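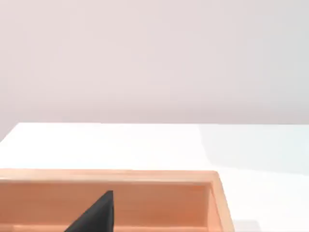 About Cloltora

Cloltora collects training examples for companies that want a robot arm to learn a task by copying. We have two offices, one in Tritville and one in Ornley, and 43 people on the payroll. Most of them spend the day steering an arm, in simulation or on a bench, and saving the runs. The rest check what was saved and throw a good part of it out.

We were started by people who had bought data like this and been let down by it. Maj-Britt Lindqvist ran a small automation shop and paid for a large set of pick-and-place runs that looked wonderful in the sales deck. Her arm learned to reach for the spot where the part usually was, whether or not there was a part. She still brings it up when somebody in a meeting uses the word "generalize."

So we are a data company that doesn't fully trust data. We think that's the right attitude for the job, and it does cost us work.

What we do

Clients send us a task and tell us what counts as done. We write it up, argue with them about it, and record examples. Box and bin work is a large share of the orders, and much of that begins in simulation with plain scenes: a table, a wooden box, a gripper. We like simulation for getting a task definition straight. We don't like it as proof of anything. Rendered wood has no splinters, and a rendered table never wobbles unless you tell it to. If a client plans to go from simulated runs straight to a working line, we'll say in writing that we think it's a bad idea, and then they can do as they please.

Every set goes through our review tool, Lau. It replays each run and lets a reviewer mark hesitations, lucky grabs and places where the operator plainly changed their mind. Khairul Tjoa wrote the first version and maintains the current one. It's slow and rather ugly. On our last large order the reviewers rejected 321 runs, and we didn't bill for them.

What we won't tell you

We won't give you a success rate for a model we haven't trained. We won't say how many examples your task needs before we've tried it, and we'd be suspicious of anyone who does. Around 6 weeks is a normal wait for a first delivery. Some tasks come back with a note saying we couldn't define them well enough to record, and you get the note and a partial refund.

We're also asked whether all this will put warehouse staff out of work next year. Judging by the failed runs we watch, we doubt the "next year" part. The rest of the question is a fair one and we don't have a good answer.

Working here

Operators are employees and are paid by the hour, never by the run. Openings are posted each November, mostly in Ornley.

Page last changed 2024-02-09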